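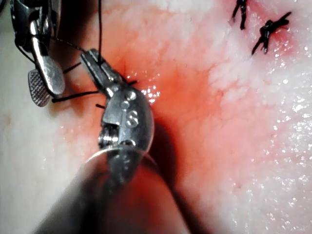

The woman who sells Trarkeo would like it known that she doesn't sell robots. Steseck, her employer, sells what comes after the robot: the instruments at the end of the arms, plus a service plan called Edet that looks after them until they wear out. The business lives or dies on steel jaws narrow enough to pinch a bit of tissue and still hang on to a black thread. Two knots are already tied off to the upper right, tails trimmed, and she looks at them the way other people look at a parked car they've just finished paying for.

"Everyone asks about the arms," she says. "The arms are great. Then you try to pick up a thread with a worn jaw and you might as well be wearing oven mitts."

Each Trarkeo set comes with 2 graspers and a needle driver. Under Edet, a hospital mails them back after 100 uses and gets a fresh set in a box she describes as "aggressively padded." The plan costs $3,000 a month. I asked if that was a lot.

"Compared to what?" she said. Compared to my rent, I said. She wrote something down.

Triltdale, the teaching hospital where we met, signed up in May. The surgeon who runs its robotics program was asked for his opinion and gave several. He likes the grip. He likes the wrist, "which goes where I send it, unlike my residents." He doesn't like the ordering portal, which once logged him out 57 minutes into a form.
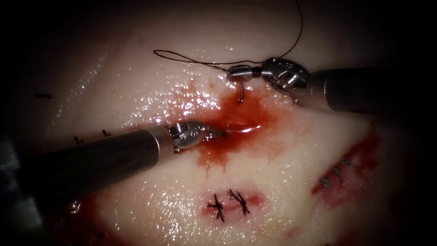
"A curved needle wants to roll," he said. "You set it at the angle you need, and it has opinions. These hold it pretty well. I'd still like a firmer bite on the driver, and I've told them so." She confirmed that he had told them so - by email, by phone and once in an elevator.

A new driver is due on 2nd July. Will it have the firmer bite?

"It'll have a bite," she said. He asked if he could have that in writing, and she went to find a pen.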